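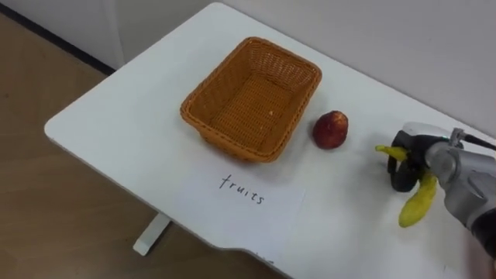

Storkora began taking orders this week for Justiveck, a tidying service for people who already have a humanoid robot and would like it to do something about the kitchen. The company calls the first package "Fruit Level." It covers fruit.

Customers write what they want dealt with on a sheet of paper, put the sheet on a table near a basket, and let the robot take it from there. There's no app to open and no phrase to repeat three times in a rising voice. Storkora says handwriting was what early customers asked for, mostly because they had pens.

The service costs $90 a month, robot not included. Setup is done remotely and takes one afternoon, during which the company would like you to stay off the Wi-Fi.

Fruit Level knows seven kinds of fruit at launch, among them bananas, apples and plums. Grapes are listed as "in progress." Pineapple isn't listed at all, and when we asked about it we got a long look.

"People laugh at the banana, and then they go home and there's a banana on the printer," said Iara Quezada, who runs the service for Storkora. "I'd like to sell them the whole house. What I can sell them today is the table." 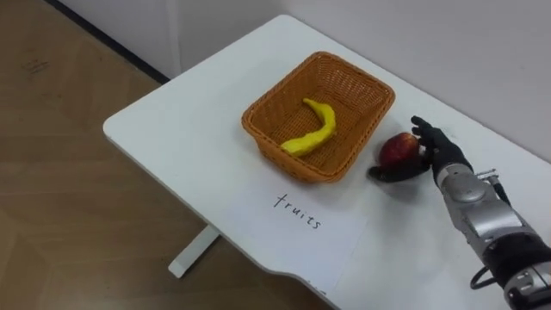 She was frank about the pace. Justiveck is set up to handle one piece at a time, and anyone with two hands and somewhere to be will beat it to the basket. Quezada's argument is that most people with two hands weren't going to bother. She may have met my family.

Storkora says it worked through 794 practice tables before opening orders, a number that appears on the first page of the brochure, the last page of the brochure and the tote bag. The company has not said how many of those tables had anything on them besides fruit and a basket, and the terms of service suggest customers keep things simple. They also ask for a surface "free of liquids, cats and unopened mail," which rules out every table I have owned.

The competition is thin but it exists. Skelis sells a similar package for a higher fee, with a spoken command in place of the note, and Najjar offers a countertop arm that sorts produce and stays bolted where you put it. Neither walks anywhere. Storkora makes a good deal of this, though the Fruit Level contract covers work at a single table and moving to a second one is billed as an extra.

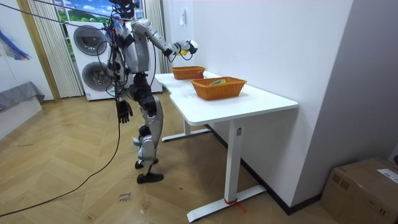

The next package, due in June, adds soft goods - dish towels and washcloths to begin with, then socks if the towels go well. Existing customers can move up for the difference in price, which hasn't been set. Quezada said folding is a separate conversation and asked that we not have it yet.

Orders are open on the Storkora website, with a 30-day trial and a cancellation form that has to be filled out online. We asked whether a handwritten note would do. It would not.

Posted 02/10/2022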